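We use cookies to improve your experience. Accept all / Manage settings

Laurier Fraser
7/24/21

Saturday in the Flumstead lab and I am having far too good a time, so you're all getting a thread. We're collecting pushing demos! An arm, a stick, a board and a handful of little blocks. 1/9

The job sounds tiny. Somebody gets a short instruction ("push the green cylinder over to the yellow heart") and steers the arm until they're happy with it. We record the whole thing, wobbles and all. Then a new instruction, and off again. 2/9

We passed 2856 demos this morning!! I did a small lap of the corridor. 3/9
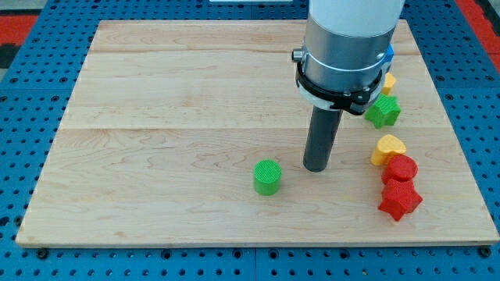 Green cylinder on its own, everybody else bunched up on the right.

14 replies 9 reposts 61 likes

I love starts like that one. If the blocks are nicely spread out every time, the model never learns what to do with a crowd, and a crowd is where it gets interesting. Try moving a star when there's a cylinder leaning on it. You end up nudging one thing to free another, and people do it so differently. 4/9

Ľudovít Skála goes in slowly from the side with lots of tiny taps. I go for one long shove and then spend ages tidying up after myself. Both go in the set. I was all for keeping only the neat ones back in February and he talked me out of it (he was right, the recoveries are gold). 5/9

Best part of my day is writing the instructions. We began with 13 templates and they were so stiff. Now whoever is driving says it in their own words and we type it up afterwards. "Tuck the heart in behind the red one" is my favourite so far. 6/9

Sessions are capped at 98 demos per person, then you have to go and look out of a window. Past that the pushes get lazy and you can see it in the plots. 7/9

Next week we hold back 200 starting layouts for testing and train on the rest. First proper run! I've already been told not to sit and watch the loss curve all night. I will be watching the loss curve all night. 8/9

Happy to chat to anyone doing similar, especially if you've got a good way of shuffling blocks between demos. Ours is still me, by hand. 9/9

3 replies 22 reposts 118 likes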